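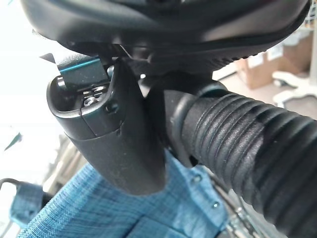

Ullidau Step-Free Routes, data card

Version of 22 Oct 2026. Covers the town of Ullidau and the Narkley district. 793 route segments, one row each, CSV, UTF-8.

Fields

seg_id: integer, stable between releases.
width_cm: narrowest clear width on the segment, measured with a tape.
grade_pct: steepest grade over any 2000 mm run.
surface: paved, gravel, cobble, mixed.
curb_mm: highest curb without a ramp. Blank means not measured; zero means flush.

Known problems

Segments in Narkley were surveyed in May, before the Juhl Street resurfacing. Their surface values are stale. Grades under the rail bridge come from the Cleditz elevation grid and were not checked on foot.
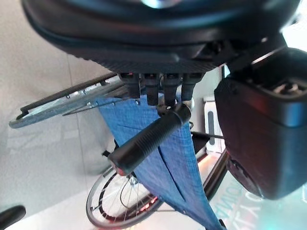
One user of the previous release wrote that blank curb_mm values had been read as zero by their router, and asked for a separate flag. The column curb_known (0 or 1) was added in response.

Width limits
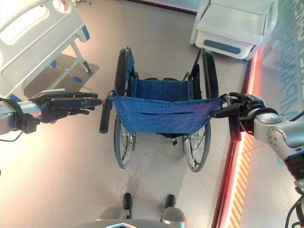 The default filter drops segments with width_cm under 100. A lower limit of 70 can be set in the config file, but it leaves little margin at gateposts. Clear width has to be judged at the widest part of the user's equipment. On a folding chair with two large rear wheels, like the blue one shown, measure it fully open. Turning space is not recorded.

License: CC BY 4.0.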